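How to collect gripper demonstrations without fooling yourself

Most guides to recording demonstrations by hand begin with how quick it is. You pick up the gripper, do the task, put it down, and a policy learns it. I have been through this enough times to distrust the first half of that sentence and most of the second.
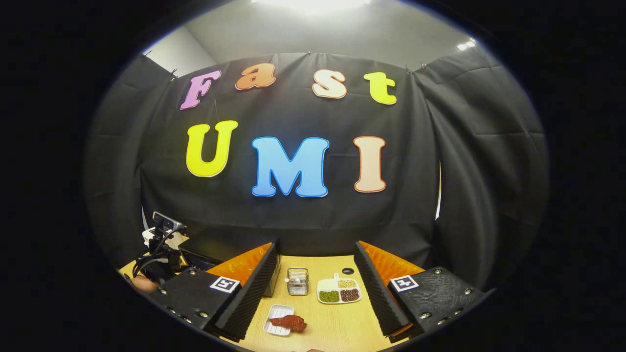
Speed is the easiest thing to sell and the easiest thing to measure, so it gets the headlines. What you want to know is how many of your recordings are still worth keeping a week later. On our first Drallik run we recorded 200 demonstrations and threw out 100 of them. Nothing had broken. They were simply bad examples, and we had made them at full speed.

The steps below assume a handheld two-finger gripper with a camera on it and fiducial markers on the fingers.

1. Write down the task before you touch anything

One sentence for the start, one for the end. "Cup upright on the table, then cup upright on the tray" will do. If two people read it and disagree about whether a recording counts, rewrite it. Do not settle it later by watching the video, because you will be generous.

2. Set up the table

Hang a plain backdrop if you like. It hides the rest of the room and makes the footage easier to review. Be aware of what you're buying, though. A policy trained only in front of black cloth has never had to ignore a bookshelf, and I wouldn't believe any claim about "general" skills from that data until somebody takes the cloth down.

Check the lights too. A ceiling light in view of a wide lens can wash out part of the picture, and auto exposure may shift as you tilt your wrist.

3. Calibrate the fingers

Open and close the gripper fully, five times, slowly. Confirm that both markers are detected all the way through. If one drops out near the closed position, your gripper width will be a guess in exactly the part of the motion that matters. Repeat this after every break. The Flesteck script we use reports a pass if the markers show up at all, so look at the plot yourself.

4. Record in short blocks

Do 12 demonstrations, then stop and watch them. Past that, people get tired and start taking shortcuts: sliding things they should lift, nudging with a knuckle, fixing a bad grasp with the other hand.

Move the objects between takes, and move them farther than feels natural. Left alone, most of us put things back within an inch or two of where they were.

Small loose things such as dried beans deserve their own session. They scatter, and cleaning up in the middle of a block changes the layout in ways you won't remember.

5. Keep the failures, labeled

A missed grasp followed by a clean second try can be useful. A missed grasp that you quietly trimmed out teaches nothing, and it makes your success rate look better than it was. We store ours in a separate Hadgu folder with a one-word reason.

6. Test before you collect more

Train on what you have, then run the robot with the objects in places you did not record. If it fails, look at the failures before adding data. The usual advice is to collect roughly 100 more and try again. Sometimes that works. Just as often you get a larger pile of the same mistake, and the Clodar dashboard will still show a lovely rising line, as it plots hours recorded.

If the robot succeeds, swap the tray for a different one and run it again before you tell anyone.

We use cookies to improve your experience on this site. By continuing to browse, you agree to our use of cookies. Accept | Manage preferences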